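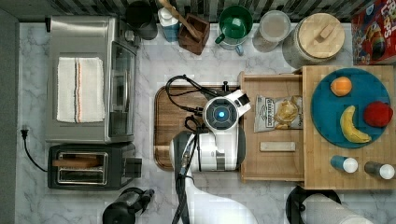
Kitchen Layout Assistant, part time
Flususwood, Farkance site

Flususwood runs test kitchens for household goods and small appliances. We need one assistant to set up, reset and record countertop layouts at our Farkance site.

Duties
Place toasters, toaster ovens, cutting boards, mugs and utensil holders according to a printed plan. Route power cords as shown on the plan. Fold dish towels to the specified size. Wipe down marble surfaces between layouts with the neutral cleaner supplied. Log chipped cups, damaged plugs and missing items on the stock sheet.

Requirements
Able to lift 30 pounds and stand for most of a shift. Able to read a scaled floor plan. Basic spreadsheet skills. Food service or retail display experience is useful but not required. Training is given on site during the first week.

Hours and terms
30 hours per week, starting in January. Shifts begin at 7:30 a.m. Fixed contract of 40 weeks, paid every two weeks. Closed shoes are required. Parking is available behind the Mirham building.

To apply
Send a resume and the names of two references to Vlasta Vasić, Kitchen Operations. Quote job number 1382. Interviews are held on Tuesday mornings and include a short layout exercise.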